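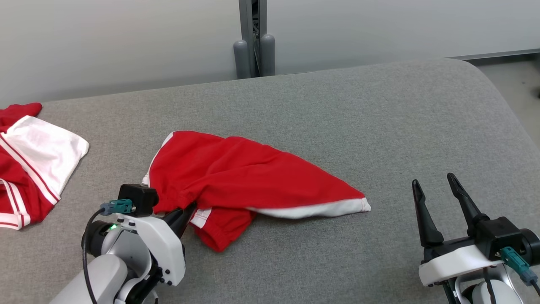 Foire aux questions – bourse aux vêtements de sport

Dernière mise à jour : décembre. Questions en vrac, on complète au fur et à mesure.

C'est quand, le dépôt ?
De 10 h à 18 h, salle Moradi, entrée côté parking. Pas de dépôt le jour de la vente, même pour un seul sac.

Qu'est-ce que vous prenez ?
Shorts, maillots, survêtements, vestes, chaussettes neuves sous emballage. Chaussures à crampons oui, si semelle entière. Casques non. Protège-dents non (oui, on nous a demandé).

Faut-il laver avant ?
Oui. Et sécher complètement. Un sac humide repart avec son propriétaire.

Les flocages, ça passe ?
Nom de joueur ou numéro : pas de souci. Nom de famille du gamin au feutre dans le col : pas de souci non plus, mais barrez-le si ça vous gêne. Logos d'entreprise : ok.

Combien d'articles par personne ?
100 maximum. Au-delà, voir avec Homa avant le dépôt.

Comment on étiquette ?
Étiquette cartonnée, ficelle ou épingle à nourrice. Pas d'agrafes, pas de scotch sur le tissu. Dessus : taille, prix, votre numéro de déposant. Écrire gros. Les étiquettes Konden de l'an dernier sont encore acceptées si le numéro n'a pas changé.

Je n'ai pas de numéro de déposant.
On vous le donne à l'inscription en ligne, sur Nidura. Le mail arrive parfois dans les indésirables, regardez là avant d'écrire.
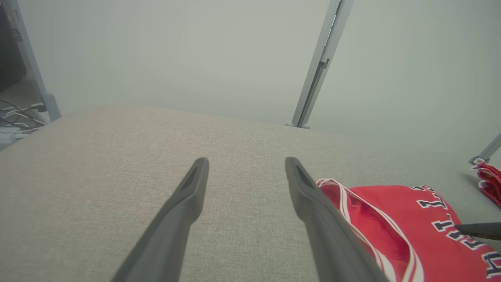 Quel prix mettre ?
Vous décidez. En général un short d'enfant part entre 2 et 4 euros, une veste entre 8 et 15. Trop cher = ça vous revient le soir. On ne négocie pas à votre place.

Vous gardez une commission ?
10 % sur les ventes, plus 3 euros de frais d'inscription. Les frais ne sont pas remboursés si vous ne venez pas.

Et les invendus ?
À récupérer le soir même, entre 18 h 30 et 20 h. Ce qui reste après part à la ressourcerie Dritell – pas de stockage chez nous, on n'a pas la place, inutile d'insister.

Je suis payé quand ?
Virement sous trois semaines. Vérifiez votre RIB sur Nidura, l'an dernier plusieurs virements nous sont revenus à cause d'un chiffre en moins. Pas d'espèces.

Un article a disparu, qu'est-ce que je fais ?
Écrire à Ginevra D'Amico avec le numéro de l'article et une description. On cherche, on retrouve souvent (mauvais bac). Sinon remboursement au prix affiché moins la commission.

On peut essayer sur place ?
Deux cabines au fond. Pas d'essayage des maillots de bain.

Moyens de paiement pour acheter ?
Carte à partir de 5 euros, espèces. Chèques non. Prévoyez de la monnaie svp.

Échange ou remboursement après achat ?
Non. Vérifiez les fermetures éclair et les élastiques avant de passer en caisse.

Les poussettes ?
Le matin c'est compliqué, les allées sont étroites. Après 14 h ca va mieux.

Je veux aider.
Super, surtout pour le tri du soir. Message à Homa Yazdani, préciser vos horaires. Un repas et un café offert, et vous déposez sans frais d'inscripton.

Code pour le portillon du parking ?
3266, valable uniquement les jours de dépôt et de vente. Refermez derrière vous.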